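Re: [snacktable] apple rings on sticks — how many per plate?

Sorry for the slow answer, been buried. Quick notes on the apples before I forget.

Small red ones only. Core first, then cut across, skin stays on. The big ones from Campos taste better but they split when you push the stick thru. Black round plate on the white table, red skins show up really well on it.

On January 9, 2021 somebody wrote:
> For the February open house we have 80 people down.
> Do we peel or not? And do the sticks go in before or
> after plating? Last time the Pallier order came short
> and we had 635 sticks instead of 1,000, so I need to
> know what we're using per person.

Not peeled. Sticks after. Stand the pieces up on the plate with the hole on top, lay the stick down next to them, then thread. Three to a stick is plenty with apples this small. 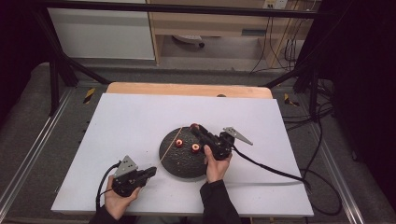
Isent wrote back that three looks stingy and wants four, with the last one left loose on the plate so kids can pick it up. Fine by me but then somebody has to buy more apples — not me, I did the last run.

Other stuff:

Crumbs. Every core leaves bits of flesh and skin all over and on a dark plate you see every one. Wipe it before it goes out, dry paper towel, a wet one just smears it around.

Browning. Lemon water, quick dip, drain. The inside of the hole goes brown first so get it in there too.

Corer. The Traltora one is OK, the other one is dull and tears the middle. Throw it out pls.
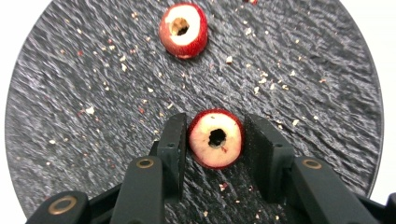
Two cored pieces, crumbs still on the plate

If 80 is still the number tell me by tomorow, I can pick up sticks on the way home. Otherwise we use what's in the drawer.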